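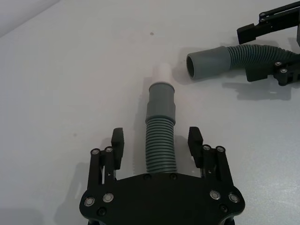
Why do the singers in the second row come in late at the start of act two? They hear the band from the house speakers and the others hear it from the stage monitors, so the two rows follow different sound.

Notebook, sound and music, touring musical, Himthorpe stop. September, written after the afternoon rehearsal.

I measured from the pit to the back platform again. The delay setting in the desk was still the one from the last theater, 68 milliseconds on the rear speakers. For this hall it is too much. I brought it down in small steps while the ensemble sang the opening of act two, and at each step I asked them to say only "better" or "worse". The last setting is saved in scene 2 of the desk file. Please do not save over it.

Cue list: we have now 192 cues in the show file. The printed book from Stuline has different numbers after the intermission, because they took out the short reprise and we kept it. Until the new pages arrive, the desk numbers are the correct ones and the book is wrong. I wrote the desk numbers in pencil in the margin of the conductor's copy. Pencil only, the books are rented and must go back clean.

The Mbeki theater had a dry room and we added reverb on the solo voices. In Himthorpe the balcony gives plenty of its own. I took most of the reverb out of the ballads and left it in the church number, where the director likes it. In the quiet duet the words are clearer now, but the boy's low notes disappear under the cello. To try tomorrow: ask the cello to play the first eight bars softer, before I touch the microphone again. I prefer to solve it with the player.

Bodypacks: pack 7 made a crackle two times during the dance. I changed the cable and it did not come back, but the dance was only done once after that, so I don't consider it finished. Pack 11 is fine, the noise there was the necklace.

Seats: the box office says 267 sold for tonight. With the hall partly empty the sound will be brighter than on a full night. I made the strings a little darker and I will listen from the last row during the overture.

Question to myself, still open: Skuduvo, the next stop, has no real pit. The band will sit behind the set, and then the conductor must be seen on a screen. The picture on the screen comes a little late also. If both things are late, the singers will have again the problem of today. I must ask their house crew which screen they have and where it hangs.

Half past five, the piano tuner needs quiet until six. Continue with the church number after.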